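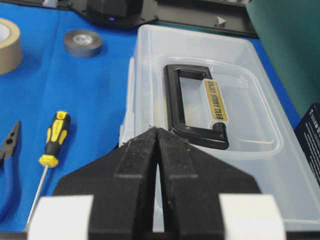 Issue: hot water cuts out mid-shower, upstairs only

Status: open, then closed, then open again. See bottom.
Property: Istthorpe, unit 2, upstairs bath + kitchen
Heater: Perrin tankless, gas, wall hung, utility closet
Thermostatic valve: Torkorska, upstairs shower
Logged via Gatance tenant portal

First report
Tenant says water goes cold three or four minutes into a shower. Comes back if you turn everything off and wait. Kitchen tap fine. Downstairs shower fine. No error on heater display that they noticed. Asked for a photo of the display, got one of the gas meter.

Visit 1
Ran kitchen hot tap ten minutes, steady. Ran downstairs shower, steady.
Upstairs shower: went lukewarm, then cold. Heater shut its burner off at the same time. Fan kept going a few seconds then stopped. No code.
So heater thinks nobody wants hot water. Flow too low to keep it lit, probably.
Took shower head off. Packed with scale, grit in the little screen. Soaked it in vinegar in the sink, went to look at the heater meanwhile.
Inlet filter on heater: some grit, rinsed, back in. Isolation valves both fully open. Set point 48 C, left alone.
Shower head back on. Ran fine eight minutes. Closed ticket.
Should of run it longer.

Reopened
Same thing again. Tenant says worse, now under two minutes some mornings. Fine at night. Mornings the downstairs people are also showering, so maybe pressure.

Visit 2
Came early to catch it. Gauge on the outside spigot with nothing running: 80 psi. Higher than I'd like but not a low pressure problem. Opened downstairs shower, gauge dipped a little, held. Not the supply.
Bucket test at upstairs shower, full hot: good flow.
Bucket test with the valve set where the tenant normally has it: hot side barely doing anything. Most of that is cold water.
Closed the cold stop under the upstairs vanity, no change. Reopened.
Shut the stops at the shower valve, pulled the trim. Four screws, one stripped, drilled it. Cartridge would not budge. Penetrating oil, waited, lunch.
Cartridge out. Check valve on the hot side stuck about half shut, rubber swollen. Cold side ok. That explains it I think: as the shower warms up the cartridge throttles hot back, hot side already choked, flow drops below what the heater needs, burner quits, goes cold.
Cleaned it, greased it, put back in. Temporary. Works for now, tenant told to call if it acts up.
Ordered cartridge. Two versions of this valve, look the same from the front. Read the part number off the old one before it went back in this time. Write it on the closet wall in marker so next person has it.

Parts
Cartridge, Torkorska, hot/cold check valves included
Two stop screws for trim
Silicone grease, have
Descale kit for heater, have, hoses need new washers

Supplier sent the wrong cartridge. Returned. Right one came after.

Visit 3, 13 July 2022
New cartridge in. Stops open, no drips. Trim back on.
Flushed heater while there. Pump and bucket, descaler in, circulated just under an hour. Came out cloudy with flakes. Rinsed with clean water until clear. Last flush according to the sticker was December, no year on sticker. I put a year on mine.
Burner hours on the service menu: over 4000. Ignition count 1880, which seems low against that, maybe the board was swapped at some point and only one of them got carried over. Not chasing it.
Ran upstairs shower at tenant's setting, twenty minutes. Steady.
Ran it with downstairs shower on too. Steady.
Ran it with kitchen tap opened and closed a few times. One short cool spot when the tap closed, back in a few seconds. Told tenant thats normal with this kind of heater.
Closed.

Reopened by tenant, same evening
"Hot water good now but handle is backwards." Left is cold, right is hot. Cartridge is in upside down, my fault. Some of these go in either way and I didnt check the mark.
Safe to use in the meantime, tenant knows which way is which. Put a piece of tape on it for now they said.

To do
Go back, turn cartridge around, mark goes up
Reset the hot limit stop after, it will be off once it's turned
Check temp at the spout with thermometer, write it down here
Put a regulator on the main quote list, 80 is hard on all these little rubber parts and we'll be doing this again
Check unit 1 shower valve, same make, same age, probably same swollen check valve coming
New washers for descale hoses, the old ones weep

Note for whoever picks this up: if the heater cuts out with no code, do the bucket test at the setting the tenant really uses, before touching the heater. Full hot tells you nothing. Would have saved me the first visit.

Utility closet key is on the Istthorpe ring, the one with green tape. Door sticks, lift it.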